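Home | Notebook | Starters | Flours | Contact

Bench notes, 11 February 2020

Staling trial, second round. Same white tin loaf as in October, same Allano flour, one change only: the 200 g of water that used to go in cold now goes in as a cooked paste with a little of the flour. The idea is to see whether the paste keeps the crumb soft past day three, which is when the shop's loaves start coming back with complaints.

Mixed to the usual dough temperature. The paste dough felt tackier off the hook and I was tempted to add flour. Left it alone. Bulk was slower than the control and I let it go until it looked right, so the two batches went into the oven apart. Not ideal for a comparison. Next time stagger the mixing.

Baked in the Turnine deck, bottom heat down a notch from last time. Colour on the paste loaves came up earlier. Pulled both at the same core temperature and cooled them on racks with the door shut, to keep the draught off.
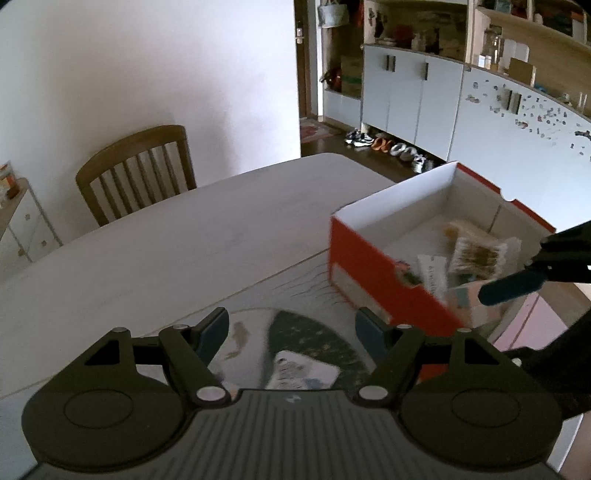
Slicing was left until the loaves were fully cool. In October we cut some of them warm, and I think that spoiled the day one numbers. The crumb smeared on the blade and the slices went into their bags with too much moisture. Those figures are crossed out in the old book and should stay crossed out.

Five slices per batch for each day of testing, end crusts thrown out. Squeeze test by thumb, scored 1 to 5, plus weight loss on the small scale. The thumb score is crude but it has agreed with the press at Tritside every time we've sent samples over, so I'm not paying for the press again until there's something worth confirming.

Storage is room temperature on the shelf away from the oven. No fridge this time. The fridge set last year went firm so fast there was nothing to learn from it.

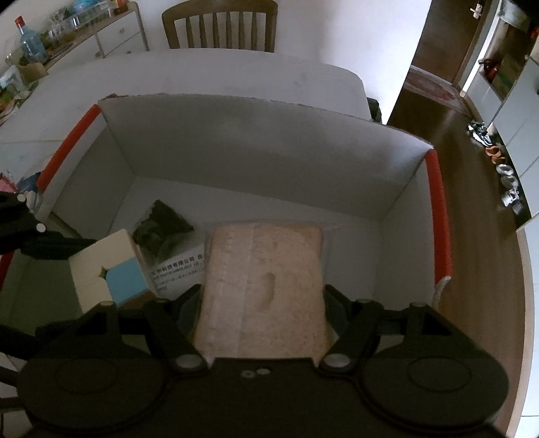
Day one: no difference I could feel. Day three: control scored 2, paste scored 4. Weight loss nearly the same for both, so the softness isn't just from hanging on to more water in the bag. Day five will be written up on the next page.

Flavour is a separate matter. The paste loaf is a bit sweeter and blander, and toasts darker. Fine for sandwiches. I wouldn't swap it into the rye blend.

Mould: none on either at day three. The Ionescu method calls for 8 g of vinegar in a batch this size. I haven't tried it and don't want to change two things at once.

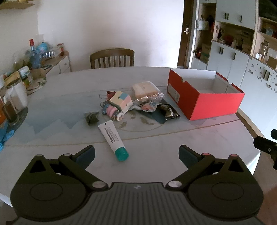
Does firm bread mean it has dried out?

Mostly it means the starch has set up again after baking. A slice can go firm in a sealed bag with hardly any weight lost, and a short warm-up will soften it for a while.

To do: reorder bags, recalibrate small scale, label the shelf by batch as well as by day. Check the proofer seal, it's leaking at the bottom corner again.

5 comments | 8 shares

Recent entries
Cold water versus cooked paste, first round
Rye blend, hydration notes
Cleaning the deck oven stone
Why the October figures are crossed out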